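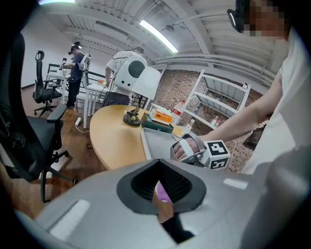 Collecting examples for a learning system is slow work, and most of it is done standing up. At Gadia, a small company that trains manipulation software for service robots, the job is carried out by people with a gripper in one hand. They work at tables, on household objects, repeating short tasks until a task list is complete. The software never sees a written rule for wiping a tray. It sees recordings of trays being handled, and it is expected to work out the rest.

The company keeps its collection floor in a brick building in Zetildale. Operators wear a headset and a pack on the back, and hold a gripper in place of their own fingers. The cube fixed to the gripper carries square printed markers, which give the software a reference for where the tool is and how it is turned. The pack carries power and storage. Between them, the parts replace a robot arm for the purposes of recording, at a fraction of the cost and with far less waiting.

Declan Rakena, who runs the floor, divides the work into episodes. An episode begins with the gripper open and clear of the object and ends when it is open and clear again. Anything between those points is kept, including hesitation. A target of 400 episodes was set for the current cloth task. After review, 341 were accepted.

The rejected ones fall into a few groups. In some, the marker cube was turned away from every camera for too long. In others the clocks on two devices had drifted apart, so that the gripper appeared to close before the hand moved. A smaller number were dropped when an operator touched the object with a free hand, a habit that is hard to suppress when a towel starts to slide.

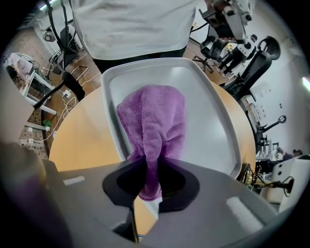 **Pejman Shirazi**
*Contributing Editor, Automation*

Cloth is a poor subject for anyone who wants tidy data. A rigid object can be described by its position and angle. A towel has no fixed shape, and the part that matters to the gripper may be hidden inside a fold. The purple microfiber towel used with the shallow white tray bunches where it is pinched and drapes everywhere else. Two episodes that start from nearly the same layout can look quite different a moment later.

Rakena's answer is to vary the start on purpose. Operators are told to drop the towel, not place it, and to change which edge they take hold of. The tray is turned between episodes. Its glossy surface picks up the ceiling lights, and the team has left that alone. "The system will meet reflections in any kitchen," he says. "I would prefer it met them in training."

Speed is handled with less freedom. Early recordings were made by people who had become quick at the task, and the model trained on them, known internally as Thomas, copied the pace without the accuracy. It closed on empty air and carried on to the next motion. In February the team wrote a pacing rule: the gripper must come to rest before it closes. Episodes take longer now — 18 seconds on the cloth task — and the next model, Ellov, misses less often.

Recovery is the other change. A failed grasp used to end an episode. Now the operator tries again and the whole attempt is kept, with a label at the point of the miss. Rakena considers these recordings the most useful in the set, although they are also the slowest to check. Each one is reviewed by two people, who must agree on the frame where the grasp failed.

What the collection can't yet supply is force. The recordings show how far the fingers closed but say little about how hard they pressed, and a towel held loosely looks much like one held tight. A sensor for the finger pads is being tested on a separate bench. Until it is ready, the cloth task stays on the list and the accepted episodes are stored with that field left blank.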